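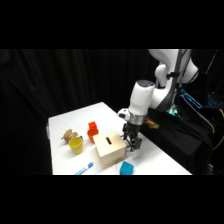
I've been meaning to write up the small-bits-and-pieces page for ages, because it's the question I get asked more than any other: what on earth do you do with the odds and ends that gather on a table by the end of the day? A couple of cups, a toy block, the dog's rope, a marker that belongs in another room altogether. We get through a good deal of this sort of thing at our house in Stirkbridge, and these are the habits that have stuck.

## Clearing the table

Start with whatever can roll. Markers go first in my house, and I check the cap with a good firm push before putting them away - I've lost a tablecloth to a blue one. They keep best lying flat in a drawer.

Plastic cups will nest nicely if they're different sizes, but do dry them properly, insides and all, or you'll be prising them apart in a week's time and finding a nasty little ring at the bottom.

Rope toys want a bucket of warm soapy water, a good squeeze and a day on the line. The knots hold the damp far longer than you'd think, so give them another pinch before they come in. If the strands have begun to come away, throw it out, however fond of it everybody is.

## A box with a slot

A plain plywood box with a slot in the top is a lovely thing to have about the place. Ours takes receipts and the little notes that would otherwise live under the fruit bowl, and we empty it once in July and once after Christmas. If you're making one, my neighbour Niilo Nurmi passed on these tips and I've followed them ever since:

- Mark the slot in pencil and drill a hole at each end, then saw between the two.
- Put masking tape over the line before you cut, so the face doesn't splinter.
- Sand with 120 paper, then 200 or so, and fold a scrap of it over to get inside the slot.
- Glue the joins and leave them clamped for 12 hours. I've tried 8 and regretted it!

## Keeping a white top white

Warm water and a drop of washing-up liquid does nearly everything. For marker, dab a little surgical spirit on a cotton pad, try it somewhere out of sight first, and wipe from the outside of the mark inwards so it doesn't spread. Rinse and dry with an old tea towel. Please don't reach for the scouring pad, as I did in our old kitchen at Salside - the dull patch was there until the day we moved.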